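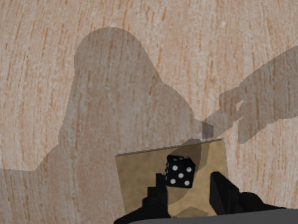 Kirera Two audio interface: setup and notes

Last updated: November

I've had the Kirera Two on my desk longer than any other interface I've owned, and I sell enough of them that I get the same handful of emails every week. So I've put all of it on one page — what the box does, what you need to install, and the couple of places where people get stuck (me included, the first time!).

The basics

The Kirera is a USB audio interface with 2 mic/line inputs, 2 balanced outputs and a headphone jack with its own volume knob. It takes its power from the USB cable, so there's no wall adapter to lose. I use mine for voice, acoustic guitar and the odd synth, and it's small enough to go in the front pocket of a laptop bag with the cable still plugged in.

Each input has its own gain knob, with 60 dB of gain at full. That's plenty for most dynamic mics, though if yours is one of the really quiet ones you'll be running it close to the top and you may want a booster in front. Condenser mics need the 48V switch on the back. It turns phantom power on for both inputs together, so if you have an old ribbon mic plugged into the other side, take it out first. Please!

Do you need a driver?

On a Mac, no. Plug it in, open Sound settings, pick Kirera Two for input and output and you're done.

On Windows, yes, if you're recording. Sound will come out of it without the driver, but you won't get ASIO, and monitoring through your software will feel like singing into a canyon. Run the Flurach control panel installer before you plug the interface in. If you already plugged it in (everybody does), unplug it, run the installer, restart, and plug it back in to a port on the computer itself. Hubs are where most of my support emails come from.

On Linux it shows up as a class-compliant device and has worked fine for me, but the control panel doesn't exist there and I can't help much beyond that.

The Flurach control panel

This is where you set the buffer size and sample rate, and where firmware updates happen. I leave the buffer at 128 for recording and push it up to 512 when I'm mixing and the plugins start piling up. If you hear crackles, go up one step and try again before you change anything else.

The panel also has the loopback switch, which sends whatever your computer is playing back in as a recording source. Streamers love it. If you hear a horrible doubling echo on a call, loopback is on. Turn it off and apologize to your coworkers.

Firmware

Look in the About tab. If the build number is lower than 3339, update it. Older builds had a bug where the right input dropped out after the computer woke from sleep, and I spent a whole Tuesday swapping cables before I worked out what was going on. The update goes from 0 to 100 percent, then the lights go off for a bit and come back by themselves. Leave the cable alone until they do.

What comes with it

The interface, a USB-C to USB-C cable, a USB-A adapter, and a license code for Idex Lite, which is the cut-down version of the Idex recorder. Lite is a perfectly decent place to start. It limits how many tracks you can run, and it won't load third-party plugins, so if you already own a recording program you'll probably keep using that one. The full Idex license is a separate purchase, and the code in the box doesn't get you a discount on it (I've asked).

Will it work with the Henare foot controller?

Yes, but not through the interface. The Kirera has no MIDI ports, so the Henare plugs into its own USB port on the computer, and you pick it in your software's MIDI settings. Darcy Fraser wrote to me with a setup that ran both on a single powered hub all through a solo looping set — so it can be done, I'd just test it at home first.

Returns and spares

If yours shows up with a scratchy gain knob, turn it back and forth a few times, and if it's still scratchy send it back to me and I'll swap it. I keep spare knob caps and rubber feet in the drawer. Email me with your order number and say which one you need.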